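Robots in Small Workplaces
Unit 3 handout: Looking hard at a wiping kit before you buy it

Okay, so last time we talked about picking and placing, and a lot of you asked why we spend any time at all on wiping. Surely wiping is easy? You push a rag around. My kids can do it (badly, but they can do it). I promised I'd write up my notes on the Dusteck wiping kit so you could read them before lab, and they got longer than I meant them to, sorry!

The kit is sold as an add-on. You already own a small arm, you bolt the Dusteck wrist unit on the end, you load their software, and the arm is supposed to be able to find a cloth on a table, pick it up, wipe the part of the table you tell it to, and put the cloth down again. The people I bought mine through, Fuentealba, also offer a setup service where somebody comes out and does the bolting and loading for you. I didn't take it. I'll come back to whether you should.

What comes in the box

A wrist camera with its bracket, a set of soft finger pads, a roll of tape for marking out the table, a stack of microfiber cloths, and a license for the software. The license runs 18 months and then you pay again. Please write that down, because it isn't on the front page of the brochure and it's going to matter when we do the cost worksheet.

No table, no arm, no cleaning fluid. You'd be surprised how many people read "complete kit" and picture a table.

How you set it up

You tape the table into panels. That's really the heart of the whole product, and I like it a lot. The software doesn't try to understand your table in any deep way. It looks for long straight lines of one color, works out where they cross, and treats each patch between the lines as a place with its own name. Then you can say "wipe the big panel at the back" and it knows what you mean, more or less.

My advice, from doing it wrong first:

Use a tape color that isn't anywhere else on the table. I tried a tan tape on a tan bench and lost a whole afternoon.

The lines don't have to be perfectly square to the table. They do have to be straight and they do have to lie flat. A lifted corner throws a shadow and the shadow gets read as a second line.

Run the tape all the way through where two lines meet. The software looks for the crossing. If you stop one strip short of the other, it shrugs and merges the two panels.

Press the tape down again at the start of every session. Wiping works the ends loose, and a damp end picks up lint like you wouldn't believe.

What I was hoping for, and what I got

I ran the kit in three rounds, all in November, all on the same bench in our lab at Wovarham. For each round I dropped the cloth in a heap in one panel, gave the arm a panel to wipe, and let it go. I always dropped the cloth without arranging it, since the brochure shows a neatly folded square sitting in the middle of a clean table and I have never once put a rag down that way in my life. 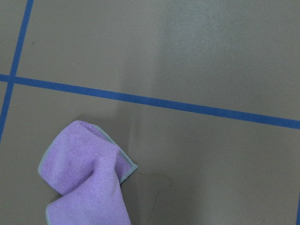 Finding the cloth was the strong part. A bright cloth on a dull table is a friendly problem, and the kit handled it well in every round. Where it got interesting was choosing a spot to grab. A heap of cloth has no handle. It has humps and creases and hems, and the software wants the highest hump, which is fine until the highest hump is only one layer thick and the rest of the rag stays behind on the table. The hems turned out to be better places to pinch, because the stitching gives the pads something to hold. There's a setting for this called "edge first," and it's off when you open the box. Turn it on.

Then there's the seeing-the-dirt part, and I have to be a bit grumpy. The kit says it checks its own work. After a wipe it takes another look at the panel and decides whether there's anything left. Crumbs and blobs of ketchup, sure, no trouble. A thin damp mark is another matter. It's barely darker than the table around it, you mostly notice it from its edge, and the shine from an overhead light can be a lot stronger than the mark you're hunting for. In my second round the arm went back to wipe a patch of glare 19 times before I stopped it. Nineteen! The patch of glare was, as you'd expect, still there.

So think about your lights before you think about anything else. A matte surface helps but it won't save you, because even a dull coating gets a pale zone if the lamp is strong enough. Moving my lamp off to one side did more good than any setting in the menu.

One more gripe. There's no real sense of how wet the cloth is. You tell the software "damp" or "dry" from a dropdown and it believes you for the rest of the session. If your cloth dries out halfway through, that's between you and the cloth.

How it stacks up

The only other one I've had my hands on is the Nonness wiper, and it's a very different animal. It uses a fixed pad on the end of the arm, so there's no grabbing to go wrong. It covers a panel faster and it leaves fewer streaks. But the pad is the pad. You can't swap in the rags you already own, and changing it takes 2 screws and a certain amount of muttering. If you wipe the same flat bench all day, I'd lean Nonness. If you want one arm that wipes for a while and then goes and does something else, the Dusteck kit makes more sense, and the tape panels are useful for the other jobs too.

About that setup visit. If you've never mounted a camera on a wrist, pay for it. If you have, skip it and spend the money on cloths.

For lab

Bring this handout and read the part about tape again, please. You'll work at the taped bench in small groups. Before you run anything, drop the cloth, look at the heap from above, and mark on your sheet where you would grab it. Then let the kit choose and mark its spot next to yours. I want both marks and a couple of sentences on why they differ, if they do.

After that, change one thing about the lighting (only one!) and have the kit check the same panel again. Write down what it says it sees and what you see.

The cost worksheet is due at the start of the next unit. Use the license length I gave you above and don't forget to include replacement tape. We go through a lot of tape.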